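Bredelitz is a small workshop, and the woman who has spent the winter comparing hand-held grippers there would rather show you a worn finger pad than a spreadsheet, though she does keep one. By 6th January it held 598 grasps, 203 of them on trays and dishes, and she is happy to scroll through the lot with you if you have the time.

"I started with the Pichler pads in October," she says, pouring more coffee, "and I thought I'd be finished in a week or two!" They were soft and forgiving - lovely on a cup - but she found they folded on anything with a low rim. The Jusis pads are stiffer and flat-faced, and those she has grown fond of, even if thin things like chopsticks still give her trouble.
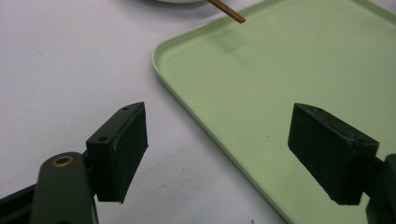
Over at Tavthorpe, where the same two sets went through six rounds of tests, they told me they had come down on the other side, and that a stiff pad was fine until the person holding the tool got tired and began to press too hard. She laughed when I passed this on.

"Well, they may be right about tired hands," she says. "Mine are tired by lunch. But I'd still sooner teach people to ease off than have a pad that gives way on them." She plans to swap the screws on the Jusis set next and run the trays again, this time with the wider opening.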